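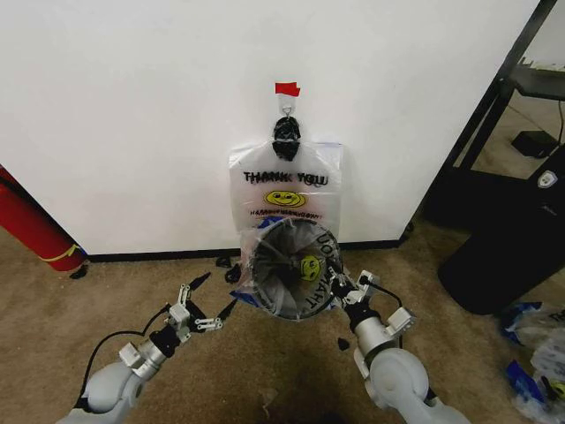

How much weight can a stick-on hook hold?
Check the packet for the limit, then stay well under it. A light hook is plenty for a carrier bag of clean rags.

Enura Home Guides
Updated February, by the Enura guides desk

Fitting your Distanus hook

1. Wipe the wall with a dry cloth.
2. Peel the backing and press hard for 86 seconds. Count it out, it's worth it!

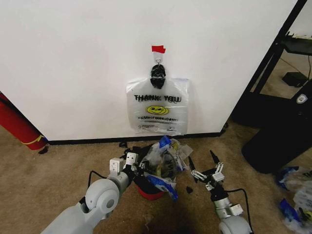 3. Leave the hook bare overnight. The glue grips so much better by morning.
4. Hang something light first and look again at teatime.

CAUTION: Keep hooks off wallpaper and fresh paint. 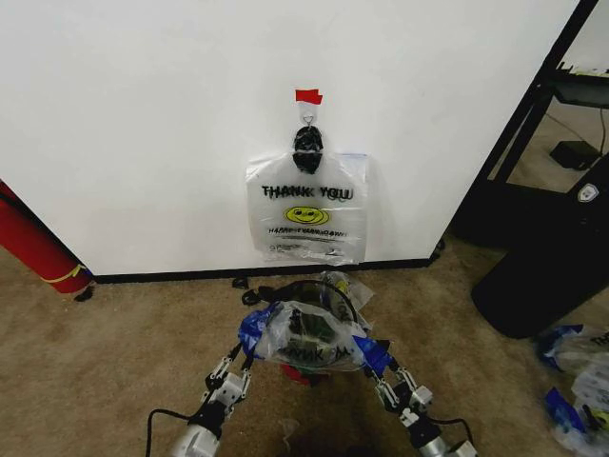

Fig. 2: Carrier bag on a wall hook

Note: to take a hook down, warm the pad with a hairdryer and ease it off slowly. Lovely clean wall!

Search guides Go
We use cookies. Accept Manage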